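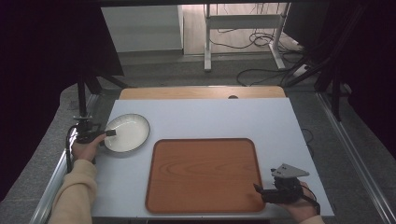 二月ももう半ばを過ぎたというのに、朝の冷え込みがなかなかゆるまない。六時前に目が覚めてしまって、布団の中でしばらくぐずぐずしてから、あきらめて起きた。お湯を沸かして、昨夜の残りのおにぎりを温めて、窓が白くなるのを見ながら食べた。こういう朝は嫌いではない。早く着いたぶんだけ、手順書の直しを進められると思うと、少し得をした気にもなる。

手順書というのは、Bimeroの作業規定の第2版のことだ。去年の秋から書いたり消したりしていて、いまだに「案」の字が取れない。初版は28ページだったのが、みんなの意見を入れているうちにどんどんふくらんで、先週数えたら68ページになっていた。これはさすがに長い。新しく来た人に「まずこれを読んでください」と渡して、申し訳ない顔をしなければならない規定は、規定としてどこか間違っていると思う。私だって最初の日に渡されたら、途中でお茶をいれに立つだろう。

今日手を入れたのは、両手で器やお盆を扱う作業の章。手持ちのグリッパーを左右それぞれの手に持って、人が普段どおりの動きをし、それをあとでロボットに覚えてもらうための章である。グリッパーの持ち方、開始の姿勢、やり直しの基準、それから片付けの順番まで、全部この章に入っている。

いちばん悩んだのは開始の姿勢だった。初版には「グリッパーの指先を対象物の近くに置くこと」と書いてある。近く、とは何だろう。私にとっての近くと、隣の人にとっての近くは、びっくりするほど違う。だからといって何センチと書けばいいかというと、それも困る。物差しを当ててから始める動きは、どうしてもぎこちなくなる。肩に力が入って、息まで止めてしまう。そういう動きをロボットに渡すのは、なんだか気の毒だと私は思ってしまうのだ。

結局、こう書き直した。「左右の指先は、それぞれが最初に触れるものの縁に向ける。距離は、肘を動かさずに縁を確かめられる範囲とする」。左なら白い鉢の縁、右なら木のお盆の縁、という具合に、まず縁へ向ける。これなら鉢が小皿に替わっても、お盆が箱に替わっても、読む人が自分で考えられる。書いてしまえばたった二行なのに、午前中がまるまる消えた。

お盆の置き方についても一項を足した。木目のはっきりしたお盆は、向きが変わると見た目の印象がずいぶん変わる。毎回きっちり同じ向きに置くべきだという意見と、少しずつ変えたほうがいいという意見があって、前から決着がついていなかった。私はずっと後者だった。家の台所でお盆がいつも同じ向きにあるわけがないもの。ただ、変えるなら変えるで、好き勝手に変えてはあとで困る。向きを変えたら作業票に書く、書き忘れたらその回は保留にする、ということで落ち着いた。保留、という言葉を入れたのは自分でも気に入っている。初版では「無効」だった。無効と言われると、やった人はがっかりする。保留なら、あとで誰かが見直して、拾ってあげられるかもしれない。

白い鉢の扱いもそうだ。白い机の上に白いつやのある器を置くと、縁がわかりにくくなることがある。机の色を変えたらどうかという話も出た。でも、よその家の食卓が親切な色をしているとは限らないので、見えにくい組み合わせは見えにくいまま残し、照明の条件だけをそろえる、と書いた。この一文には反対が出るかもしれない。出たら出たで、ゆっくり話そうと思う。

昼はパンを買いに出た。風が強くて、帰り道で紙袋が破れそうになり、胸に抱えて歩いた。胡桃のパンがまだ温かくて、ちょっとした湯たんぽのようで、遠回りして帰りたいくらいだった。

午後はGoodallの点検表と見比べる作業。Goodallというのは、うちで前から使っている棚卸しと点検の仕組みで、古いけれどよくできている。とくに感心するのは、確認の項目が全部「動詞」で終わっているところだ。「ケーブル」ではなく「ケーブルをたどる」、「留め具」ではなく「留め具を回して確かめる」。名詞だけの項目だと、人は目で眺めて丸をつけてしまう。私も何度もやった。動詞で書いてあると、手が勝手にそちらへ伸びる。これはまねしようと思って、新しい章の点検項目をひとつずつ動詞に直していった。地味な仕事だけれど、こういうのをやっているときの自分はわりあい機嫌がいい。

袖のことも書いた。冬はどうしても厚手のニットを着る。袖口がグリッパーの動くところにかかると、はさみこみの心配があるし、引っかかれば動きも変わる。袖口は手首で止め、緩いときは折るか留めるかする。手首の紐や帯は、垂れたままにせず、始める前に行き先を確かめる。小言のように読まれたくなくて、言い回しを何度も直した。「してはならない」が続くと、読んでいるほうの背中が丸くなっていく気がする。どうしても禁止しなければならないことだけを禁止にして、あとは「する」で書く。これも今回の版で決めたことのひとつだ。

ケーブルの項は、Ketsteadの部屋で使っている決まりをほとんどそのままもらった。机まわりに下りる線と、床を通る線とを分けて考える。床の線は、人の歩く側に出さない。出ているのを見つけたら、誰の線かを詮索する前に寄せる。この最後の一行が好きだ。犯人捜しをしているうちに誰かがつまずいたら元も子もないし、寄せるくらいのことは気づいた人がやればいい。家の廊下の洗濯物だって同じである（と書いて、今朝またいだ洗濯かごのことを思い出した。明日片付ける）。

夕方、Leltleyから質問がひとつ届いていた。600回分の記録を渡すとき、うまくいかなかった回も入れるのか、という内容だった。よくぞ聞いてくれました、と声に出しそうになった。入れます、と返した。ただし、どこでやり直したかの印をつけて。きれいにできた回だけを集めた記録は見ていて気持ちがいいけれど、鉢を少し押しすぎて慌てて戻す、あの手つきの中にも教わることはたくさんある。私は料理も編み物も、上手な人の失敗を横で見て覚えたようなものだから、余計にそう思うのかもしれない。返信が長くなりすぎて、半分削ってから送った。それでもまだ長かった。

ページ数は、減らなかった。直して削って、足して、帰りがけに見たらやっぱり68ページのままで、少し笑ってしまった。明日は巻末の用語集に手をつける。「縁」と「端」を同じ意味で使っている箇所がいくつもあるので、どちらかにそろえなければならない。私は「縁」がいい。読み方で迷う人がいるかもしれないから、ふりがなをつけておこう。

帰り道はもう風が止んでいた。夕飯は大根と油揚げを煮たもの、それと昼の胡桃パンの残り。変な取り合わせだけれど、案外おいしかった。お風呂を先にして、本を少し読んで、今日は早く寝る。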